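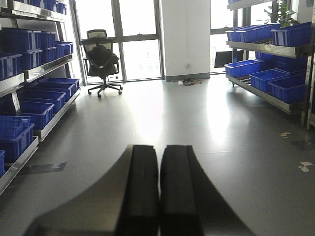 What does Bivau do?
We do sound for independent film. Dialogue editing, ADR, Foley, the final mix. Mostly features and documentaries, some shorts when the calendar has room.

About Bivau

Small post house, upstairs from a print shop in Numham. Started as one edit room with a rented console and a door that wouldn't close all the way. We have a proper mix stage now and the door is fixed. Still upstairs, still no elevator, sorry to anyone bringing a cello.

We came up through production sound, most of us. Years of standing in wet fields holding a boom over people whispering. So when your location tracks come in with a generator on them, no lectures. We've recorded that generator. Send what you have, we'll tell you what can be saved and what needs a looping session.

Credits so far: 68 features and a lot of shorts we stopped keeping a list of. The one people ask about is Flarnar, the lighthouse documentary. Almost no narration, wind in every single shot. The director wanted the wind to change over the film without anyone noticing it change. Took most of a winter. We went out and recorded more wind.

The rooms

Mix stage. Seats nine plus a couch at the back for producers. Big screen, decent projector, blackout curtains, quiet air conditioning (finally).

Edit rooms. Three of them, all running the same sessions as the stage so you can walk down the hall and keep going. Room 2 has the window. Everybody wants room 2.

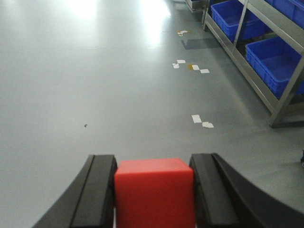 Foley is at the back of the building where the floor is solid. Pits for gravel, sand, dirt and wood, a water tank, and far too many shoes. There's a prop wall too, with car doors, umbrellas, a typewriter that sticks. We cast footsteps the same way you'd cast a part, so tell us about the character early if you can. Limp, bad knee, new boots, all useful.

ADR booth is next to the Foley room. Fits two actors side by side, which we prefer for scenes with a lot of overlap. Remote sessions are fine as well, we do them every week.

The library

Tovar is our in-house effects library. It's everything we've recorded ourselves since we opened, tagged by hand. 875 hours and growing. Heavy on weather, old machinery, small towns at night and crowds that aren't speaking English. Clients get to use anything in it on their picture at no extra charge. We don't sell it separately, please stop asking :)

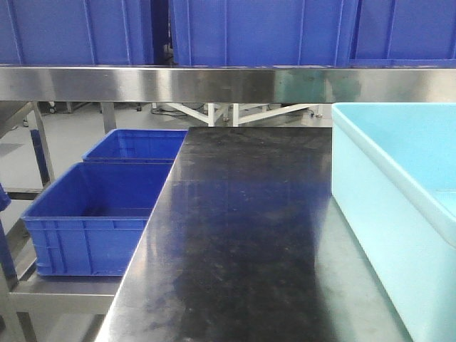
How we work

Spotting session first, with the director, start to finish, no skipping. Then we go away and cut. You'll get a temp pass of one reel early on so we can argue about taste before it gets expensive. After that it's dialogue, effects and Foley in parallel, music when the composer hands it over, then the stage.

Mix days start at 10 a.m. and stop at 7. We don't do all-nighters anymore. Tired ears make bright mixes and then somebody has to redo it.

Deliverables at the end: printmaster, stems, M&E, whatever your distributor's list says. Send us that list up front. Not on the last day. Please.

Budget

Flat bids, no hourly surprises. First features get a reduced rate and we hold two slots a year for student thesis films. Applications for those open in September, the form goes up on this page. Last round we got 408 submissions, so be patient wiht us on replies. Everyone does get one. 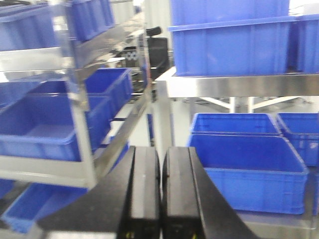

Visit or get in touch

Come by for a tour if you're near Numham, afternoons are best. Email the front desk with a cut (rough is fine), your picture lock date and where you hope to premiere. If the lock date is a guess say so. Street parking behind the building, the lot in front belongs to the print shop and they do tow.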